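The Case for the Good Tablecloth

My aunt owned one good tablecloth and seven bad ones, and in 30 years I never once ate off the good one. It lived in a drawer, wrapped in tissue, waiting for a guest important enough to spill on it. The guest did not come. We came, every Sunday, and got the vinyl.

I have been thinking about this since January, when I gave in and bought a green cloth of my own at Aasen, the kind of store where the clerk sighs if you ask the price. I put it on the table the same night and ate canned soup over it.
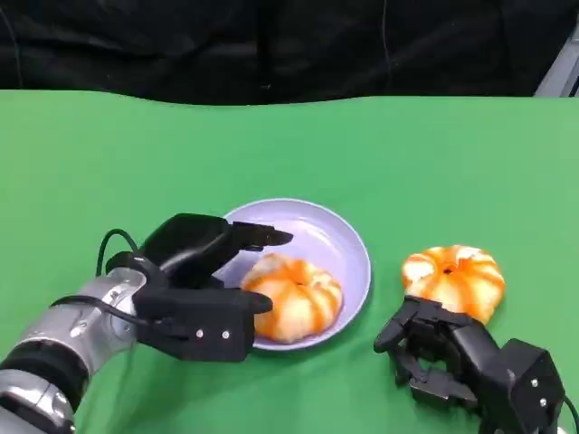 Green cloth, black curtain.

The argument for saving nice things is that they will last. I grant this. My aunt's tablecloth has lasted beautifully. It now lives in my cousin's drawer, where it is expected to last another generation without being bothered by food.

My friend Oda Løken takes the opposite view and has the stains to prove it. She serves everything on her grandmother's china, including takeout from Urneren, and when a plate breaks she says a short word and sweeps. I used to find this alarming. I now think she is the only person I know who owns her dishes. The rest of us are storing ours for somebody.
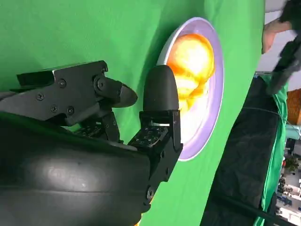

Company is the usual excuse. We clean for company, we cook for company, and we bring out the decent plates for people who would have been perfectly happy with paper. Meanwhile the person who pays the rent eats standing at the sink. A white plate with a wide rim can make one lumpy yellow-orange thing look like a course, and I see no reason to reserve that trick for my in-laws. They don't even like fruit.

There is a snobbish version of this essay, and I would like to avoid it. I am not telling you to buy more. Most people already have the good stuff; it's behind the roasting pan. Mine was a set of 3 serving bowls, a wedding present, still in the box with the card taped on. I opened the card last week. It said "Enjoy these!" — which, as instructions go, was not hard to follow.

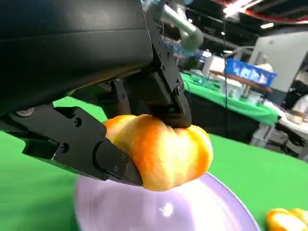 What About the Stains

Cold water, then salt, then acceptance. My cloth has a coffee ring near one corner, and I set the bread on it when my cousin visits.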